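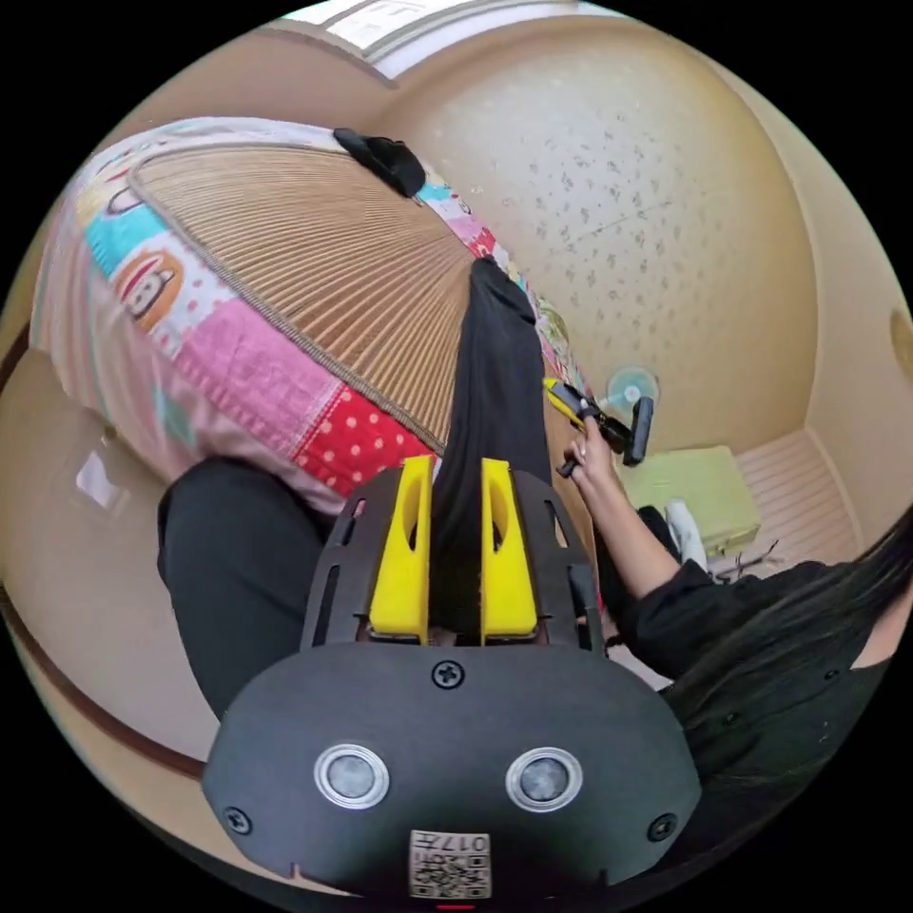

DATA CARD / WORKPLACE AUTOMATION

Rinduvel Soft Goods Handling Set

Version: 2
Released: 9 Oct 2021
Maintainer: Xiaoqing Tian
Contact for staff matters: Danica Ivanov

Summary

Recordings of people handling household soft goods with hand-held two-finger grippers. The set supports the introduction of robot arms at the Hellard returns site, where cushions and similar items are checked and repacked by hand. It holds 3,225 recordings, of which 330 are kept back for testing.

Collection

Operators sit or kneel on the floor and work with the item between them. Each gripper has a camera on its body and yellow fingers. Items include round seat cushions with a woven centre and a patchwork fabric rim. Rooms are ordinary furnished rooms with daylight. Lighting was not controlled.

Known gaps

Stiff centres with soft rims are well covered. Loose covers, zips and filled bags are not. Other people's hair, sleeves and legs often enter the view; these recordings were kept. Faces are blurred before release.

Effect on jobs

The arms take over turning and lifting. Checking seams, judging stains and deciding whether an item can be resold stay with the bench staff. Under the plan agreed in June, each bench loses one lifting post and gains one checking post at the same grade. Raghavendra Shenoy keeps the list of moved posts.

Staff who record do so in paid hours and may withdraw their recordings by writing to Danica Ivanov. Recordings must not be used to time or rank individual workers. This applies to Brodel and any later licence holder.

Open points

Bench staff report sore wrists after long recording sessions. Sessions are now capped at about 700 grasps per person per day. Kelly Bezerra is reviewing the cap.

Files

recordings/ one folder per recording
splits/ train and test lists
withdrawn.txt recordings removed on request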